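Kasevent Hilfe > Küche & Haushalt > Kleingeräte

Mikrowelle nur mit chinesischer Beschriftung, welche Taste macht was?

Zachary Lemieux

Hallo zusammen, kurze Frage, muss gleich wieder los. Hab eine Midea übernommen, cremeweiß, alles auf Chinesisch beschriftet. Anleitung nicht dabei. Vormieterin von Wohnung 506 nicht mehr erreichbar, Nummer geht ins Leere.

Was ich selber rausgekriegt hab: ovale Taste ganz unten = Tür auf. Orange Taste drüber = vermutlich Start? Will da nicht einfach rumdrücken. Oben die 10, die 1 und die 5 sind wohl Zeiten, aber was davon Sekunden und was Minuten?

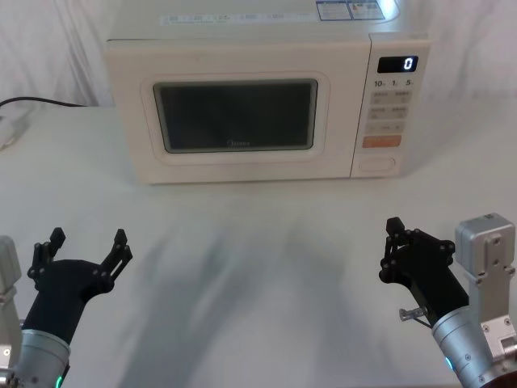
Dann noch: Auftauen. Brauch ich eigentlich am meisten, friere Suppe immer portionsweise ein. Irgendeine von den beigen Tasten muss das ja sein. Die Übersetzer-App von Ultar hab ich drübergehalten, da kam "kluges Lösen des Eises" und bei einer anderen "Feuerkraft". Feuerkraft!! Bei einer Mikrowelle. Jedesmal wenn ich das Handy bisschen bewege steht was anderes da.

Und zweitens, Vorhang. Das Gerät steht bei mir hinten auf dem Tisch, dahinter hängt ein weißer Stoffvorhang. Muss der weg? Anderer Platz schwierig, die Arbeitsplatte ist mit Herd und Spüle praktisch voll.

Danke schonmal, Zachary

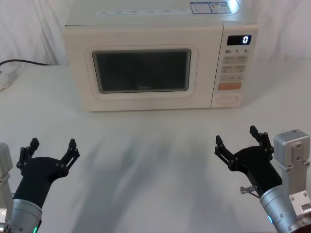
Levville, 22. Juli 2018

Nachtrag von mir, weil zwei Leute per PN gefragt haben: Stecker ist kein Problem, Adapter war dran. Ist so ein Reiseadapter, steht 2000 W drauf. Hoffe das reicht, wenn nicht bitte sagen. Display steht auf 0, also Strom hat sie. Uhrzeit zeigt sie nicht an, muss sie auch nicht, Uhr hängt im Flur.

Oben auf dem Gehäuse kleben rechts noch zwei kleine Aufkleber, blau-weiß, viel zu klein gedruckt. Wenn da was Wichtiges draufsteht was man unbedingt wissen muss, wär ich auch dankbar. Kann man die abziehen oder lieber dranlassen?

Shirley Simard

Hi Zachary, hab lange mit so einer gekocht, also nicht genau deine, aber die Zeichen sind ja dieselben. Schnell getippt, sorry.

秒 = Sekunde, 分 = Minute. Also 10秒 zehn Sekunden, 1分 eine Minute, 5分 fünf Minuten. Bei meiner haben die sich addiert, also zweimal auf die 1 = zwei Minuten. Ob das bei dir genauso ist einfach mit einem Becher Wasser testen.

微波火力 ist die Leistungsstufe. "Feuerkraft" stimmt also sogar irgendwie, 火力 ist halt das Wort was man auch beim Herd nimmt, große Flamme kleine Flamme. 智能解冻 ist Auftauen, das "智能" davor heißt intelligent oder automatisch, kannst du überlesen. Wichtig ist nur 解冻. Die beiden stehen zusammen auf der obersten beigen Taste, links Leistung mit so Wellen, rechts Auftauen mit Tropfen.

Wenn du den Rest selber lesen willst, die Zeichen die auf solchen Geräten eigentlich immer vorkommen:

开始 oder 启动 = Start
停止 = Stopp
取消 = Abbrechen
时间 = Zeit
重量 = Gewicht
菜单 = Menü
童锁 = Kindersicherung

Vergleich einfach Zeichen für Zeichen, geht besser als mit der App. Die breite Leiste mit Minus und Plus ist selbsterklärend, denk ich, bei mir war das Menge bzw. Zeit hoch und runter.

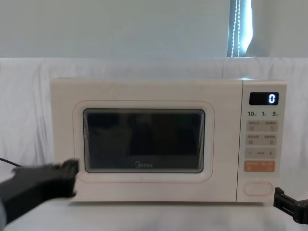

Midea von vorn: links die Tür mit Sichtfenster, rechts das Bedienfeld, Anzeige auf 0.

Zum Test: 300 ml Wasser in einen Becher, der keinen Metallrand hat, eine Minute auf 1分, dann Start. Wasser danach lauwarm bis warm, alles gut. NIE leer laufen lassen, auch nicht "nur kurz zum Tasten ausprobieren". Hab ich mal gemacht, hat zum Glück nichts gegeben, aber mach das nicht.

Auftauen von Suppe: nimm nicht die Automatik, die will oft ein Gewicht von dir und rät dann trotzdem daneben. Besser niedrige Stufe, paar Minuten, umrühren, nochmal. Den Block vorher kurz unter warmes Wasser halten dann flutscht er aus der Dose.

Aufkleber dranlassen. Einer ist bei sowas oft das Energielabel, kann ich aber bei deinen nicht sagen ohne es lesen zu können. Stören ja keinen.

Adapter: schau aufs Typenschild hinten, da steht die Leistungsaufnahme in W. Achtung, das ist mehr als die Mikrowellenleistung! Die Zahl muss unter der vom Adapter bleiben. Und eigentlich sind Reiseadapter nix für Dauer. Ich hab mir damals bei Zacharias im Elektroladen einen anderen Stecker dranmachen lassen, Schutzkontakt, war in der Mittagspause erledigt.

Liebe Grüße, Shirley

brotkasten17

vorhang weg. fertig. hinten und oben muss luft hin, steht in jeder anleitung. meine stand mal direkt an der wand, wurde hinten richtig heiss

sonst kauf dir ne neue, kostet doch nix mehr

Zachary Lemieux

@Shirley super, vielen Dank!! Genau das hab ich gebraucht. Hab mir die Zeichen auf einen Zettel geschrieben und verglichen, geht wirklich besser. Wassertest gemacht, eine Minute, Wasser warm. Zweimal auf die 1 ergibt bei mir auch zwei Minuten.

@brotkasten17 neue kaufen will ich nicht, die läuft ja. Aber Vorhang ist angekommen.

Eins noch. Die Lampe innen. Sobald ich die Tür auch nur einen Spalt aufmache geht die an, und sie bleibt an solange die Tür nicht richtig zu ist. Normal? Und der Glasteller eiert ein bisschen auf den Rollen, sitzt der falsch drauf?
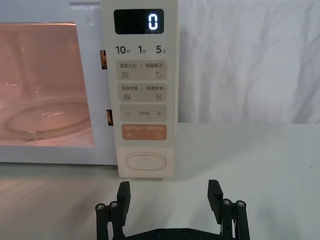 Ansonsten überleg ich wegen dem Vorhang: kürzen oder Gerät einfach weiter nach vorn. Nach vorn wär einfacher, Tisch ist tief genug, nur das Kabel müsste dann irgendwie seitlich lang, damit man nicht hängen bleibt.

Shirley Simard

Lampe normal, ja. Meine ging auch mit der Tür an. Wenn sie nach dem Zumachen weiterbrennt und nicht ausgeht, dann sitzt die Tür nicht richtig. An der Türkante sind zwei so Haken, die müssen beide einrasten. Bisschen fester zudrücken, nicht knallen. Wenn da mal was abbricht bitte nicht mehr benutzen und auch nicht kleben, das ist die Verriegelung.

Teller: rausnehmen, Rollenring drunter auch raus, beides spülen, Boden auswischen. Meistens liegt da ein Krümel oder ein eingetrockneter Tropfen in der Spur. Dann Ring rein, Teller drauf, und in der Mitte drehen bis er einrastet, unter dem Glas sind so Nasen, die gehören auf den Mitnehmer. Wenn er nicht einrastet steht er schief und eiert.

Gegen Geruch übrigens Schale Wasser mit Zitrone, paar Minuten, dann zulassen und später auswischen. Geht auch Essig aber dann riecht halt alles nach Essig.

Und nach vorn schieben find ich gut. Handbreit Platz nach hinten mindestens, Vorhang zur Seite binden solange sie läuft. Kabel außen rum und mit einem Clip an der Tischkante fest, die gibts im Baumarkt im Beutel.

Zachary Lemieux

War ein Reiskorn. Im Ernst, ein einzelnes Reiskorn unter dem Ring. Dreht jetzt rund. Lampe geht beim Zumachen auch aus. Stecker lass ich machen, spätestens im Oktober wenn ich wieder in der Stadt bin, bis dahin zieh ich den Adapter nach dem Benutzen immer raus. Danke euch, kann von mir aus als gelöst markiert werden.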